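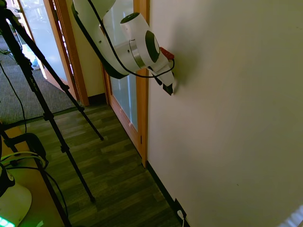 Ticket: Accounts package won't open after antivirus renewal
Opened by: Hòa Mạch
Status: Resolved
Mar 31, 2026

Hi both, me again, sorry! Since I renewed the Orix antivirus this morning, Livama won't open on my laptop. I double-click, get the little spinning circle, and then nothing at all. No error, no beep. I've got 34 invoices to send before I go home so I'm slightly panicking. Everything else is fine (email, browser, the printer for once).

Reply from Botond Rácz
Morning Hòa. Could you look in the Orix window under History and tell me if there's anything listed as quarantined? Please don't uninstall anything yet.

Reply from Hòa Mạch
Found it. Two entries, both with Livama in the name, both marked "suspicious behaviour". I hadn't seen any pop-up about it, but I do tend to swat those away without reading them... I also tried restarting, and that made no difference.

Reply from Botond Rácz
Right, that'll be it. The renewal moved you on to the newer version and it has gone back to its default settings, so the exceptions we put in last October have gone. I've checked both files against a clean copy from our server and they match. I'm going to connect and restore them. Save whatever you've got open, I need 20 minutes.

Reply from Botond Rácz
Done so far:
- restored both files from quarantine
- added the Livama program folder back to the exceptions list
- ran a full scan, came up clean
- Livama opens, but sits at 100% processor for a minute or so on first launch

I'm not keen on that last one. Liên, have you had the same on yours?

Reply from Liên Tôn
Yes, same here after I renewed! Mine calmed down once it had rebuilt its index, and the second launch was normal. I just left it alone and made a tea.

Reply from Hòa Mạch
Second launch was quick, hooray. Invoices are going out now. Nnamdi's renewal comes up next, so could someone write down his exceptions before he clicks the button? Thanks ever so much, both of you.

Reply from Botond Rácz
Will do, I've opened a separate ticket for Nnamdi. Closing this one.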